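Search reviews... Go All categories

Kernness upholstered bed, six months in

I put off buying a real bed for way too long. We had the mattress on a plain metal base for years and I told myself I liked it that way (I did not, my back against a cold wall every night!). So in December I finally ordered the Kernness, the one with the gray headboard, and I've had enough time with it now to say something useful.

Delivery first. It came in two boxes from the Zandton warehouse and the heavy one was a beast, so get a friend to help you up the stairs. Putting it together took me most of an afternoon - the instructions are fine until the step with the side rails, where the drawing shows them flipped. I had to undo four bolts and start that part over. Everything lined up after that and it hasn't squeaked once.

The headboard is why I bought it. It's padded in tall vertical channels with a light wood frame around it, and I think it looks like it cost more than the $300 I paid on sale. I read in bed every night and it's soft enough that I quit stacking pillows behind me. The seams between the channels do collect lint and crumbs, so plan on going over them once in a while.

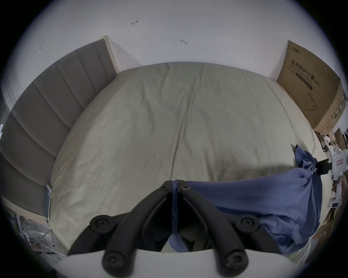 I went with sage green sheets and I love that color next to the gray. Laundry day is a little more of a wrestling match than it used to be, though, as the headboard sits pretty snug to the mattress and you have to jam your hand down in there to get the corners of a fitted sheet on. I've scraped my knuckles more than once!

My only other complaint is the fabric. It holds on to dust, and a damp cloth left a faint mark that took a couple days to go away. Dry brush only, I guess.

Would I buy it again? Yep, at the sale price. At full price I'd look around a bit more first.

4 out of 5

Posted 08/06/2018

Related reviews
Skoltville slatted bed base
Tăng cotton sheet set, queen
Kernness nightstand with drawer
Zandton blackout curtains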